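1/ Thread on laying out a shared table so that food and stationery can both live on it. Dull subject. I have now spent most of a spring on it, so it is getting written up.

2/ The table is white, the wall behind it is pale grey, and any object put down on it is immediately visible from the door. Good for finding things. Bad for anyone who wants to claim the table is tidy.

3/ First rule: food goes back left. The reason is reach. From where I sit the front 400 mm is working area, and anything with a liquid in it should be outside that. A bottle knocked over at the back wets the wall. A bottle knocked over at the front wets the paperwork.

4/ Second rule: anything with crumbs has a rim under it. I use the pale green dish with the wavy edge. It came from Bratia with a set and is the only piece left. The rim is decorative but it does hold crumbs.
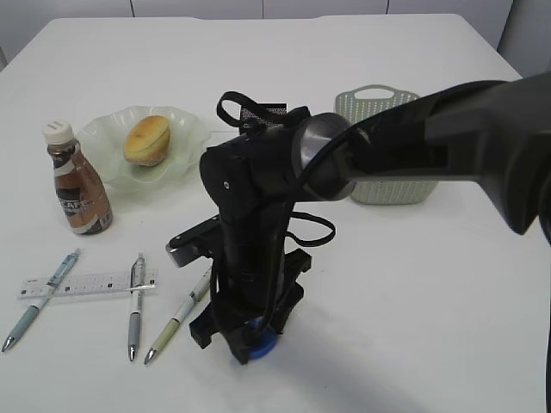
Coffee drink and small cake, both at the left-hand end.

5/ The bottle stays capped between sips. I tried a coaster in March and gave it up. It moved every time the bottle did.

6/ Stationery is the harder half. Pens roll. A pen tray stops that, but a tray also collects paper clips, dead batteries and the key to something. I took the tray away and have not replaced it.

7/ Current arrangement: containers in a back row, small loose things in front of them. You can see over the small things to the tall ones. The reverse order hides every small item behind a box, and you then buy a second one.
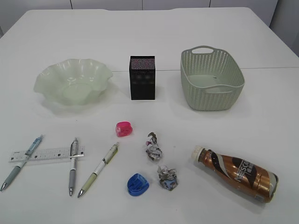 Pantelis Rallis: Back row only works if the containers stay put. Ours at Flerier drifted forward until there was no front row. Marking the positions with tape fixed it.

8/ Replying to Pantelis: tape noted. I would accept pencil. Tape leaves a residue on a white top and then you have a grey rectangle to explain.

9/ On baskets. The sage green one has cut-out handles at the short ends, so it can be carried off in one go when the table is needed for something else. I would not buy one without handles again. The Urnier box I had before needed two hands underneath and a run-up.

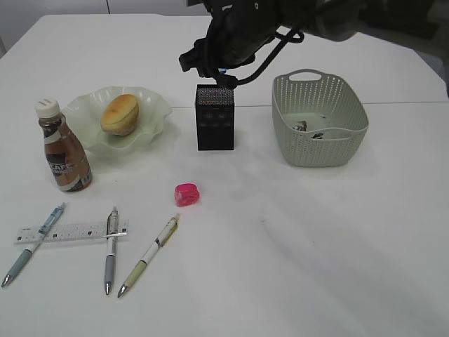

10/ Emptying is the step everyone skips, me included. A container gets checked when it is full, by which time it holds a layer nobody can identify. My interval is 21 days. It should be shorter. There are a few dark bits lying in the bottom of the basket already, and the open top does nothing to hide them. They get tipped out before anything else goes in.

11/ The ruler lives flat with the pens at the front left. Stood up in a pot it tips the pot over. I tested two pots, same result with both.

12/ Antigoni Alexiou asked by message how deep the table needs to be. 600 mm is the least I would try with two rows. Under that, use one row and put the food somewhere else.

13/ Still unsolved: where the post goes.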